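Hilo corto sobre el fregado de plato llano. Sigo con la mesa de siempre.

Plato redondo, verde claro. La superficie importa más que el jabón. 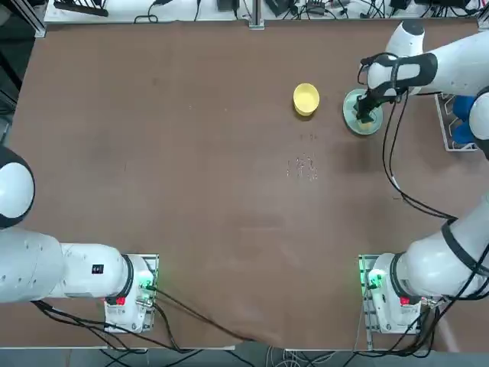
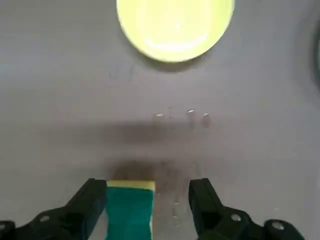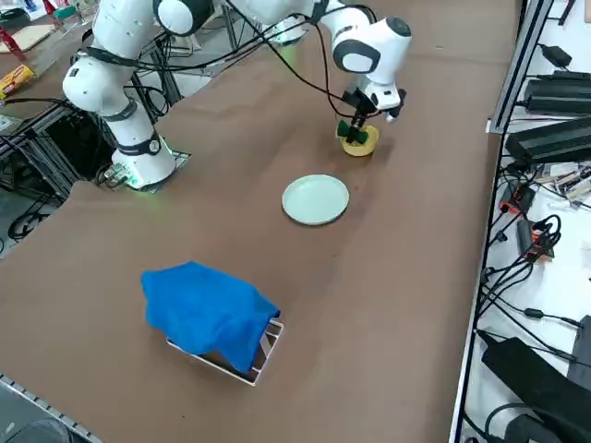 2/ Dosis: 6 ml de Zerex por 200 ml de agua. Con más, el aclarado se alarga.

3/ Primero el borde, luego el centro. El reverso también, que ahí se queda la grasa.

4/ Ákos Kozma me pregunta por el secado: en vertical, 77 minutos. El paño solo para el canto.

5/ Mañana, cuencos.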